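Zultex Little Stand-Up Whiteboard, yellow frame
Reviewed by Bit-na Won
Rating: 5 out of 5

I bought this for the counter after reading nearly 100 reviews (I get like this about small purchases), and I love it so much more than I expected to love a whiteboard! We used to leave notes on the backs of envelopes, and they'd end up under the fruit or in the recycling before anyone read them. Now there's one place for dinner plans, what we're out of, and the occasional rude drawing.

The color was what sold me. I was after a proper cheerful yellow, and this is one. I have a weakness for yellow in general, and it looks great against marble and a pale purple wall, a combination I would never have dared pick out of a catalog. It's small enough to share the counter with glasses and still have room to pour a drink, but you can fit a couple of lines of big handwriting on it, and mine is very big.
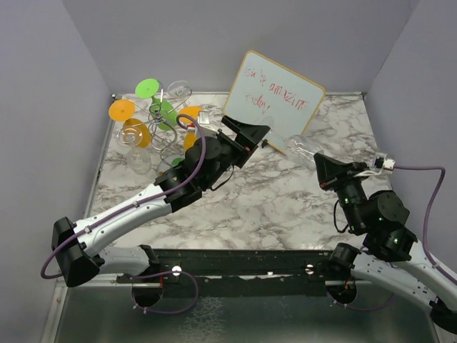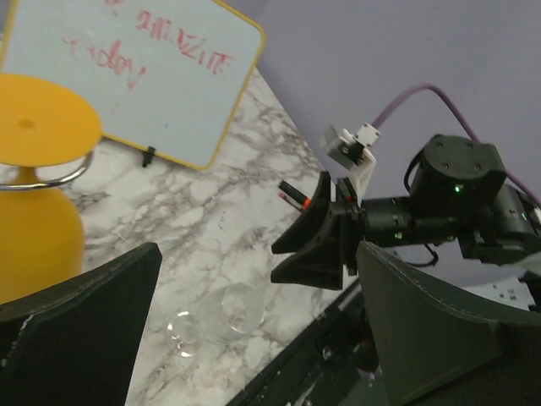
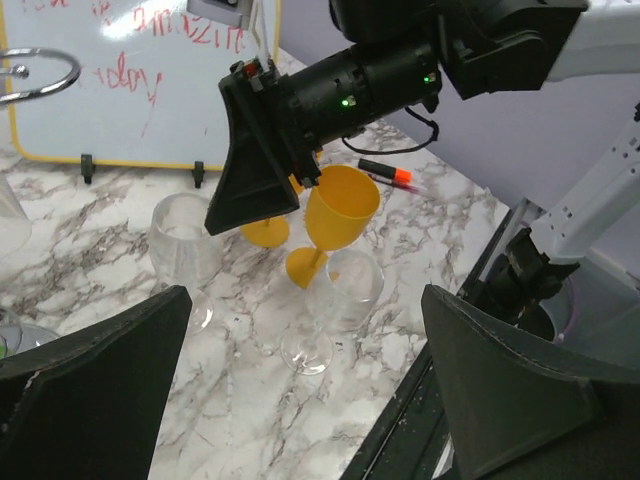

The board on the marble top. The red marker reads most fully in the first photo.

Setup took me a minute. The black pieces go on along the bottom and it stands up by itself, no wall hooks and no sticky pads, so you can move it wherever you like. I carry mine to the table when people come over and write the menu on it, which makes even frozen pizza feel like an event.

Now the marker question, which seems to come up in every other review. Red does smear if you brush it with your sleeve, and it can leave a faint gray smudge when you wipe it off with a dry cloth. A slightly damp one works better for me, followed by a dry one. I've tried black and blue too and they wipe off cleaner, but I keep going back to red, so I live with a bit of haze. No marker comes in the box, by the way. I'd have liked one.

My other small gripe is the weight. It's light, so if you press hard while it's standing it wants to scoot backward. Hold the top with your other hand and you're fine.

I looked at the Alinholm version as well, and it's nice, but it only came in gray and had a tray on the front that I knew would fill up with crumbs. I've already ordered a second Zultex for my sister in Covthorpe. She asked for the yellow too.

11 people found this review helpful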